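News > Community > Flovard Leisure Centre

Towel loan service to begin at Flovard pool in February

Last updated: February, 9.15 am

February | By Milagros Quiambao, Communications Office

Flovard Leisure Centre will introduce a towel loan service for swimmers in February, following a trial at its smaller site in Kenine. The service will be open to members and to visitors paying for a single session, and will run during all public swimming hours.

Swimmers will be able to collect a towel from the reception desk on arrival and return it to the bins beside the changing room exit. Members will pay nothing for the first towel on each visit. Visitors without a membership will be asked for a deposit, refunded in full when the towel is handed back.

The centre has bought 160 bath towels for the opening of the service, with a further 60 hand towels reserved for the fitness studio and the treatment rooms. Washing will be carried out under contract by Evangelista, the laundry already responsible for linen at the town's two residential homes. Collections will take place each morning before the pool opens.

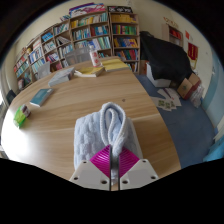 Choice of fabric was settled after the Kenine trial, during which 3703 loans were recorded over 14 weeks. Swimmers were invited to leave comments at the desk, and most of those who did so asked for a thicker towel than the flat white cotton first supplied. Several also said that white towels were hard to tell apart from their own. A pale blue-grey towel with a plush, quilted surface answers both points, and the stitched edging was preferred by the laundry to a plain hem. Towels showing wear at the edge will be withdrawn and passed to the animal shelter on Flilletti Road.

The trial also led to changes in the way returns are handled. At Kenine the bins stood inside the changing rooms, where they filled quickly after school swimming lessons and blocked the route to the lockers. Larger bins will be used at Flovard and will be emptied at midday and again at closing time.

Schools and clubs with block bookings are not included in the service at present. Group leaders should continue to ask pupils and members to bring their own towels. The position will be looked at again before the summer timetable is issued.

Parents are reminded that the loan service does not cover swimwear, goggles or armbands, which remain on sale at reception. Lost property will be kept for one month, as before.

Members who would prefer not to use the service need take no action. Questions about deposits or membership may be put to reception staff at either centre during opening hours.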